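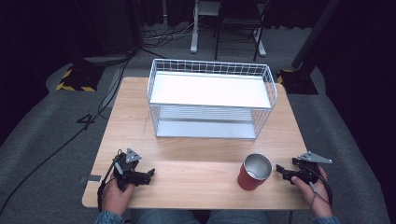
The Plirmont side table has been in our living room since December, and I have now used it long enough to say what it does well and where it falls short. I bought it to replace a glass table that showed every fingerprint. The Plirmont comes in three finishes, and I took the lightest one. It is a pale wood top with a fine grain, and next to a gray carpet it looks clean without looking cold. Most days it holds a white wire shelf toward the back and a red tumbler near the front, and there is still room for a laptop. I paid full price at the Grerstead store.

## Delivery and assembly

It came in one flat box, heavier than I expected. One person can get it through a door, but stairs would be a job for two. The top has foam on all four corners and mine arrived without a mark.

Assembly took me most of an evening. The instructions are drawings only, and step four shows the leg brackets from underneath with no hint of which way the slot should face. I put two on backward and had to redo them. The hex key in the bag is soft and started to round off by the third leg, so use your own if you have one. Don't tighten anything fully until all four legs are on.

## The top

The finish is a clear matte coat. Plirmont says to wipe up spills right away, and I mostly have. Coffee left overnight gave me a faint ring that came out with a damp cloth and a little dish soap. A hot pan lid left a dull spot that did not come out. It is small and only shows in the morning when the sun is low, but it is there. Use a trivet.

Scratches are less of a problem than I thought they would be. I drag things across it all the time, including metal things, and the marks I have found are short and shallow. They follow the grain and are hard to see from a chair.

The edges are slightly rounded. I like that. The old glass table got me in the shin more than once.

## Stability

On a hard floor it is solid. On carpet it rocks a little unless you set the leveling feet, and the feet that come with it are short. I replaced them with a longer set from Obura. They screwed straight in and the rocking stopped.

The stated load is 100 pounds. I have not tested that and don't plan to. With a printer and two stacks of books on it there was no sag I could see.

## Compared with the Tristader

I also looked at the Tristader, which is the one most people will be choosing between. It has a lower shelf and a thicker top, and it costs a good deal more. The shelf would be useful. What put me off was the finish on the store model, which was glossy and already had fine scratches all over it. It also sits two inches higher, too high for our couch.

## Would I buy it again

Yes, at the same price. I would order the longer feet at the same time and skip the supplied hex key. If you need storage underneath, look at the Tristader or add a basket. Four stars out of five, with the star off for the instructions and the heat mark.

Reviewed August 2, 2024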